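Workshop notebook, May, page 41

Started just after nine, stopped when my fingers went numb. The heater at Lindness is still making that ticking noise and I still haven't looked at it.

Hide glue again. I'm carrying on with the batch from the Bisholm supplier, the darker pearls, soaked overnight in cold water in the old jam pot. They'd swelled up beautifully by this morning, like frogspawn (sorry). Warmed them gently in the double pot and kept the lid on this time, so no skin on top, hurrah! Last week's lot went stringy on me and I'm fairly sure I'd let it get too hot while I was on the phone to Widmer about the veneer delivery. Which still hasn't come, by the way.

Test joints: 4 in beech, edge to edge, rubbed and left with no clamps. I wanted to know how much open time I'd get with the room this cold, and the answer is hardly any. The first one grabbed before I'd got it lined up and I had to knock it apart and scrape it. For the second I warmed both edges over the heater first and that was a different world, lovely slide and then a proper firm suck as it went home. Did the other two the same way. Must remember: warm the wood, never mind the glue!
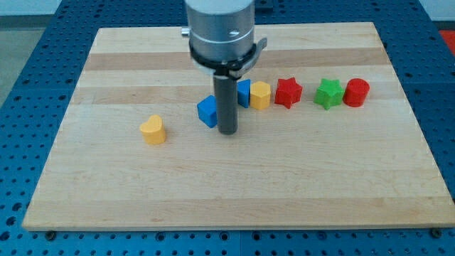
Strip board on the blue perforated top, seven coloured blocks on it.

Back to the chair from Lernbridge after tea. It's the one with the wobbly back legs and somebody's yellow woodworking glue all over the tenons, and oh, what a misery that stuff is. Hot vinegar on a rag, wait, scrape, swear, repeat. I got 3 tenons back to bare wood and gave up on the last one, so it's wrapped in a vinegar rag with a freezer bag round it until tomorrow. If you're in before me please don't tidy it away, it looks like rubbish but it isn't.

The front rail has a split I missed when the chair came in. It runs in from the mortise almost 5 cm and opens if you lean on it. Thinking I'll work thin warm glue in with a palette knife and a bit of blowing (the drinking straw trick, undignified but it does the job) and then bind it with strips of inner tube. Not keen on putting a screw anywhere near it, whatever the customer said about "just make it strong".

Still to do: break the test joints over the bench edge and write down where they go, wood or glue line. Order more pearls. Ring Widmer again, nicely. Wash the glue brush, which I've left standing in the pot AGAIN and which will be a solid lump by the morning.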